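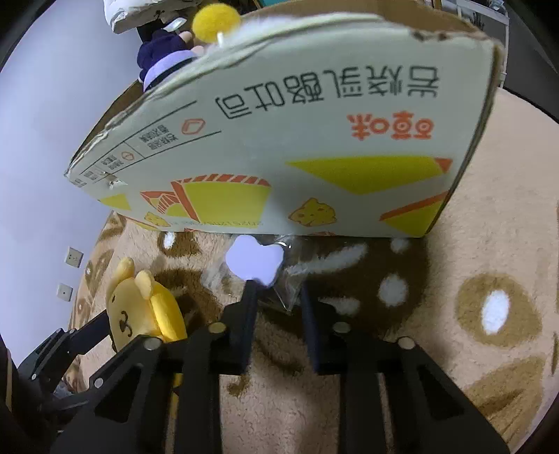 The old Bajwa building on Iretgate is finally getting turned into apartments, and I could not be happier (I've been walking past those boarded windows for years!). The plan calls for 17 units over seven floors, with two shops at street level, and the city signed off on the permits last week.

I caught Liviu Furtună, who runs the project for Tedau, out on the sidewalk on 19 December 2021, a Sunday of all days. He told me crews start on the roof in February and that the big brick arch over the front door is staying put. Good! I was pretty nervous for that arch.
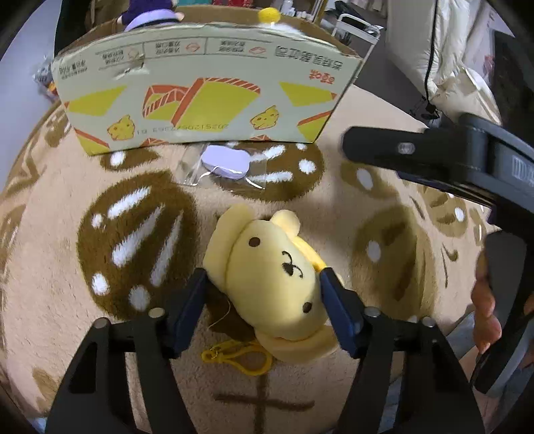

Prices aren't set yet, but Liviu said most of the places will be one-bedrooms, plus a pair of larger ones on the top floor with their own terraces. There's a waiting list already, and it had 107 names on it when we talked. Mine isn't one of them, though I did go home and look at my savings for a minute or two.

Parking is the sore spot. The lot out back only fits a handful of cars, so Tedau is trying to rent spaces from the Flitum garage across the street, and that deal hasn't been signed. I'll post again when I hear how it goes, and if you live on the block and got the letter about scaffolding, send me a copy, please.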